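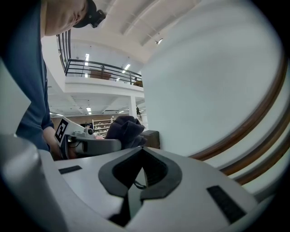
*Under the mezzanine at Vasilakis, with the curved white surface and its brown wooden bands.*

The first thing the shop manager wants to talk about is the ceiling. We have barely said hello when she is pointing up at the long white beams and telling me how dark the place used to be. "There was a dropped ceiling in here, all gray tiles, and you felt like you had to duck," she says. "We took it down in October, two years before we opened, and I remember standing there with plaster in my hair just so happy!"

Vasilakis sells secondhand household things, mostly cloth and small boxes and whatever else comes in from house clearances over in Jisberg, and it has 700 square feet downstairs with the mezzanine on top of that. The railing up there is black metal with horizontal bars, and behind it stands a brown wooden cabinet that she will not sell, though she gets asked. "Oh, all the time. A man offered me 1,000 dollars for it and he hadn't even opened the doors. But where would I put the tablecloths?"

She is fond of the curves, too. The three wooden bands sweep around in arcs, one inside the other, and she had them done by Dirine, a small joinery firm she found through her sister. It took them longer than they had promised (she laughs about it now, she didn't then) and the bill came to 1,892 dollars, a number she can still recite without stopping to think.

"People run their hand along the wood when they come in. Children especially. I've never once told them not to."

I ask how she decides what goes out on the floor and what goes upstairs, and she takes her time with that one. Soft things get folded first and sorted later, she says, and small boxes stay near whatever they arrived with until she has looked inside. She learned that at Zurska, the auction rooms where she worked before this, after a box of buttons got parted from the coat it belonged to.

"I still think about that coat," she says, and then somebody calls to her about a delivery and she goes off to see to it.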